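Search this site
Search

Griltlow Precast - Site and Aftercare

Stepped seating and terrace units: inspection checklist with comments

Applies to precast concrete steps, seat blocks, copings and retaining units supplied for outdoor use. Complete one sheet per flight or terrace. Mark each item Pass, Monitor or Fail and write a comment against anything other than Pass. The comments below come from the April round at Lanitz, a stepped courtyard of 142 seat blocks in 19 rows, and are kept as a guide to the level of detail wanted.

Before starting

Close the terrace to the public. Sweep all treads and let the surface dry. Bring a straight edge, spirit level, feeler gauge, torch, crack width card, chalk and the as-laid drawing. Number rows from the bottom.

1. Level and line

1.1 Front edge of each row in line, no block standing proud by more than 3 mm.
Comment: Pass, except row 7, where two adjoining blocks differ by 5 mm. Monitor. Edge marked on drawing.

1.2 Fall on seat surface towards the front, no standing water after rain.
Comment: Pass. Shallow ponding on row 2, east end, clear within the hour.

1.3 No rocking under foot load at either end of the block.
Comment: Fail, row 11, one block. Packing has moved on the left bearing. Lift, clean off and rebed in mortar. Shims alone are not accepted.

2. Joints

2.1 Joint width between 8 and 12 mm over full height.
Comment: Pass.

2.2 Sealant bonded to both faces, no splits, no hard or chalky areas.
Comment: Monitor. Sealant pulling away on the south-facing rows over a total of 304 mm. Original product was Prunora grey, applied without primer. Use primer when replacing.

2.3 Joints free of weeds, grit and litter. Rake out by hand with a plastic tool. No pressure washing within 300 mm of a joint.
Comment: Pass after cleaning. Moss heavy under the trees.
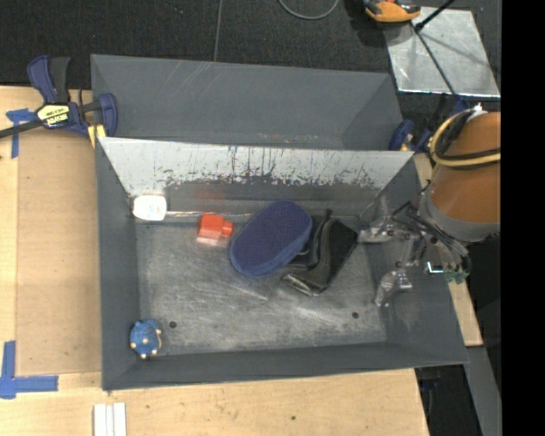

3. Surface and arrises

3.1 Cracks. Record anything wider than 0.2 mm with length, direction and block number.
Comment: Hairline crazing general on upper rows, no action. One crack of 0.3 mm on row 14, 168 mm long, running back from the nosing. Monitor, pin gauge fitted.

3.2 Chipped arrises. Repair where the loss is deeper than 10 mm or on a walking route.
Comment: Six chips, all on seat edges and below the limit. Skateboard damage likely. Client asked to consider studs.

3.3 Staining. Note colour and source. Rust spots must be probed for shallow reinforcement.
Comment: Brown marks on row 4 are leaf tannin. No rust found.

3.4 Slip resistance of treads. Test wet, three readings per flight.
Comment: Lowest reading on the north flight, still within the specified value. Retest after the autumn leaf fall.

4. Drainage and backfill

4.1 Channel at foot of terrace clear, gratings seated and locked.
Comment: Fail. Two gratings unlocked, silt to half depth. Gratings locked same day, silt outstanding.

4.2 Weep holes open. Rod each one.
Comment: Pass.

4.3 No settlement of paving behind the top row.
Comment: Monitor. Dip of about 19 mm next to the manhole. Probably trench backfill - refer to groundworks contractor.

5. Handrails and fixings

5.1 Posts tight, no movement at base plate.
Comment: Pass.

5.2 Resin anchors sound, no cracking of concrete within 100 mm of the fixing.
Comment: Pass. Caps missing from two nuts, replacements ordered from Nanayakkara.

5.3 Contrast strips on nosings complete and fully bonded.
Comment: Pass on the north flight. South flight has one strip lifting at the end. Refix before reopening.

6. Closing out

Any Fail under 1.3, 4.1 or 5.1 keeps the affected row or flight closed until repaired and inspected again. Monitor items are checked at the next round and compared with the chalked drawing. Lanitz reopened apart from row 11.

Related items
Lifting and handling of seat blocks
Rebedding a single unit
Sealant replacement in precast joints
Cleaning pale concrete

Griltlow Precast | Contact the aftercare desk | Copyright Griltlow | Back to top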